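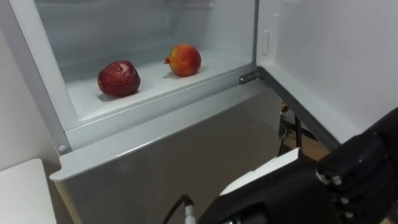 Imke Janssen wrote to us after the March open day to say that she had come for the robots and gone home thinking about her own hands, and could we please do it again, with more chairs next time. We can, and there will be more chairs!

We are Noken, a robotics workshop in Surkgate. There are 22 of us, and what we work on is household handling: opening things, reaching into them, picking up what's inside and putting it down somewhere sensible. It sounds modest when you say it quickly. Spend a morning with us and you'll see why we find it so absorbing (and why the kettle is always on).

The workshop began in two rooms over the Nikolaidis building and now fills the whole ground floor, with wide doors onto the yard and a kitchen corner at the back. Most of our day goes on there. We try something, talk about it, change one small thing and try it again. Some weeks the small thing is a line of code and some weeks it's the height of a table.

Opening our doors

Twice a year we let everybody in. The March day brought 61 visitors, which is the most we've ever had, and they were a lovely mixture: pupils from Timelen School with their teachers, people from the houses across the road, a retired fruit grower who had strong views on how one ought to hold a pomegranate, and a good number of parents with small children on their shoulders.

There's no stage and no script. You stand behind the tape, one of us talks, and the robot gets on with whatever we're working on that week. Ask anything you like as we go. We'd much sooner stop and talk than rush through to the end, and if a run goes wrong we start it again in front of you, so bring a bit of patience along too.

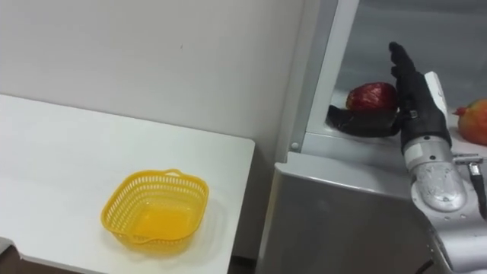

Do I need to know anything about robots before I come?
Nothing at all. Most of our visitors have never stood near one before, and whoever is talking will start from the beginning as many times as it takes.

Children are welcome at every session. Under-tens need a grown-up with them, and we keep a low bench at the front so they can see properly. The Timelen pupils had prepared their questions in advance, and they were better than ours. One of them wanted to know whether a robot could be taught to be gentle, and that kept three of us talking well past lunch.

We had a fair answer for her, I think. A piece of fruit is a wonderful thing to practise on. It's round, it rolls, no two are quite the same shape, and it bruises if you squeeze too hard, so you can't get by on one fixed grip and hope. We've logged 3,000 practice runs with fruit of one sort or another, and there is still plenty in them that surprises us. Our shopping list is a very cheerful read.

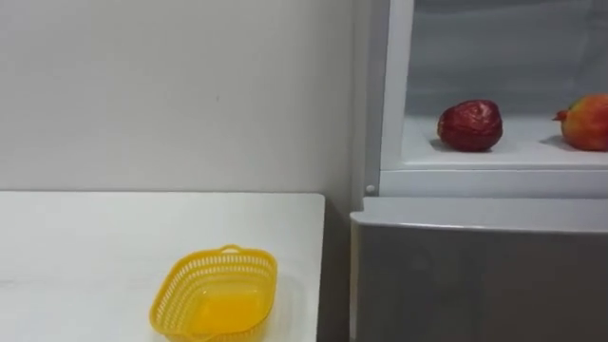
Fruit on the shelf, basket on the table. Kitchen corner, Noken workshop.

What you can see on a visit

A session lasts an hour. It starts at the workbench, where you can pick up spare finger joints and turn them over in your own hands, then moves to the desks for a look at how we plan a task, and finishes in the kitchen corner, the part everyone asks about afterwards. Wear comfortable shoes and leave big bags at the entrance. The ground floor is step-free all the way through, and we can put a stool out for anybody who'd like one.

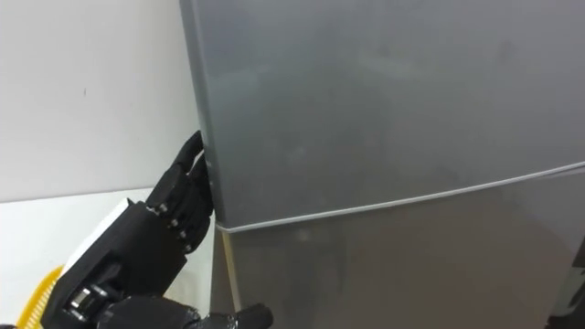

Doors are my favourite thing to talk about on these days, so forgive me if I go on a bit. Before you can fetch anything out of a fridge you have to get into it, and people do that without a thought: an arm full of shopping, one finger, a tug. We had to take that tug to pieces. Where do you hold? How far do you pull before you step back? The place we talk about most is the left edge of the upper door, just above the seam, with the black fingers curled round the rim. Go home and try it on your own fridge, slowly, and notice how much your wrist is doing. Several visitors have written to tell us they did just that, and we love getting those letters.

Coming to see us

The next open day will be announced on this page and on the board by the yard gate. Sessions start at 2 and places are free, but do put your name down so that we know how much cake to buy. School groups can come at other times of the year as well; write to the workshop with your class size and the age of your pupils and we'll find a morning that suits.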